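Teaching Two Arms to Bag a Towel
Student project report, Gilmartin lab course

Bags are so much fun to work on, because they never hold the same shape twice! We trained our policy, Praltum, on 1238 teleoperated runs with a towel and a drawstring bag, then tested it on 55 new layouts with other things left on the table.

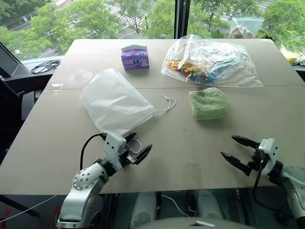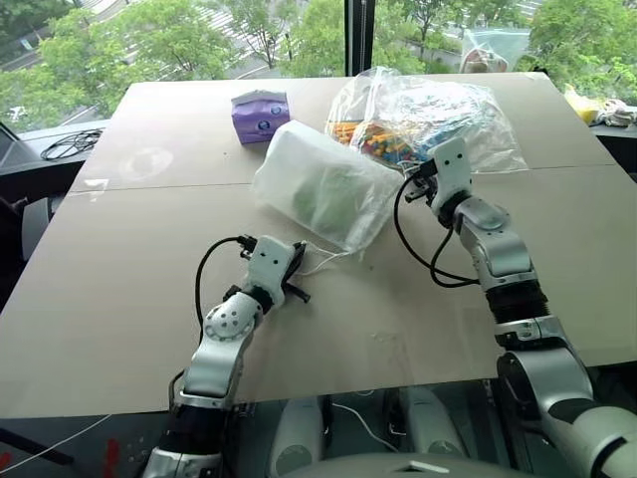

Cledwyn Lloyd asked whether the cord pull should be scored apart from the towel step, as one total hides which of the two fails. We agree, and we're rescoring all 55 tests that way. Training on 2417 runs comes next (in July, we hope).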